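Bola de basquetebol Waro Merar, tamanho 7

A Waro garante que a Merar serve tanto para pavilhão como para rua. Já ouvimos isso de muitas bolas, e quase todas acabam lisas ao fim de uma época no cimento. Esta tem cobertura em compósito e canais um pouco mais fundos do que o modelo anterior.

O fabricante fala em 3,000 ressaltos de ensaio sem perda de forma. Não diz em que piso, nem a que pressão -- e sem isso o número vale pouco.

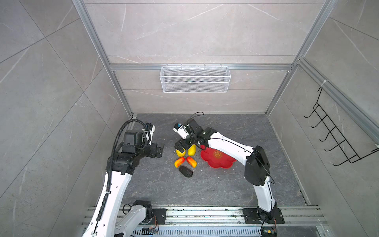 Utilização e garantia

A bola segue vazia, sem bomba nem agulha. A garantia é de dois anos e cobre a válvula e as costuras, mas deixa de fora o desgaste da cobertura, precisamente o que mais falha ao ar livre. Para treino em recinto coberto, parece-nos uma compra aceitável. Para a rua, há bolas de borracha mais baratas que aguentam o mesmo.

Preço: 32 €
Referência: 1,068
Marcas Dultullow e Zieliński: ver página própria
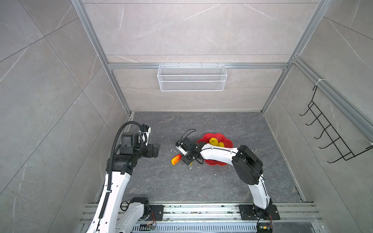
Comentário de cliente: comprei duas para o treino e uma perde ar de uma semana para a outra. A aderência é boa, isso reconheço, mas por este preço esperava não ter de a encher tantas vezes.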